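Small things bins stay at Urnemix, hours change

2025-06-17

LELTVILLE - The gray bins are staying. That was the short answer Monday's crowd wanted, sorry, this week's crowd, and they got it before the coffee was poured. Urnemix, the secondhand hall on the east side of Leltville, will keep taking in small household items through the end of the year. Hours are changing though, and so is the price for a bin.

Quick background for anyone who missed it. The hall started the bins in February. Idea was simple. Big stuff, like dressers and bikes, goes out on the floor with a tag. Small stuff used to get lost on the shelves, or sat in grocery bags under the tables until somebody tripped over it. Now a few small things go in a bin together, the bin gets a price, and you buy the lot or you leave it.

It caught on. The hall sold 78 bins in its first month, according to the sheet taped up by the register. More since, but that sheet wasn't up yet when we stopped in.

What changes:

Drop-off moves to mornings only, starting next month. Side door, same as now. Ring and wait. No bags left outside overnight, they get rained on and then they go to the dump.

Bins go to $5 flat. It was $3. Amber Mulder, who runs the hall, said the old price didn't cover much of anything and that she'd rather raise it once than twice. Kids' bins stay at $3.

Nothing sharp loose in a bin. Knives, skewers, sewing scissors, all of that gets handed over at the counter, wrapped. Glass also wrapped. Batteries out, please.

And no more holding. People had been asking the desk to keep a bin back until payday, and by spring there was a whole row under the stairs with names on them. Those have to be picked up by the end of the month or they go back out.

Mulder also asked that people stop swapping things between bins. It happens a lot. Someone finds the lid in one and the jar in another and makes thier own set, which is understandable, but it leaves the next person with half a salt and pepper. If you spot a match, tell the desk and they'll sort it out.

The bins themselves came up too. They're open at the top, walls slope in, easy to see down into and not so easy to get a thin flat thing out of. They take a beating. Scuffs, smudges, white patches worn down with black specks that don't scrub off. One man asked if they could be swapped for something nicer looking. Mulder said no, no money for it, and they do the job. A wipe down between sales is what they'll get.

A few more questions from the floor. Can you look without buying? Yes. Can you buy one thing out of a bin? No. Can you bring your own bin back for a refill? Laughter, then yes, if it's one of theirs.
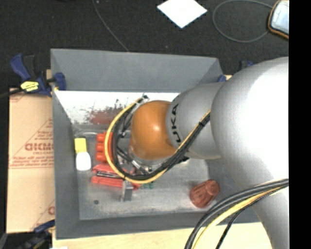
Ottilie Brunner would go further and put fewer things in each one. Three at most, she said from the back row, and put them side by side so you can see what you're paying for. She has gone home twice with something she already owned. She also thought $5 was fair for a good bin and steep for a bad one, and got some nods.

Mulder said she'd think about the number of items but didn't promise. Fewer things per bin means more bins, and there is only so much table.

Nour Atallah asked about Ilness, the village up the road, where the old hall has been shut all winter and folks have been driving in with boxes. They're welcome, same rules. A pickup run out there has been talked about but there's no driver for it. Anyone with a van can leave a name at the desk.

Doors at Urnemix close at 7 on sale evenings, that part is unchanged. Parking is behind the building, not in front of the Zürcher bakery, they've asked nicely and more than once. Cash or card. Bring a bag, the hall is out of them agian until the next delivery.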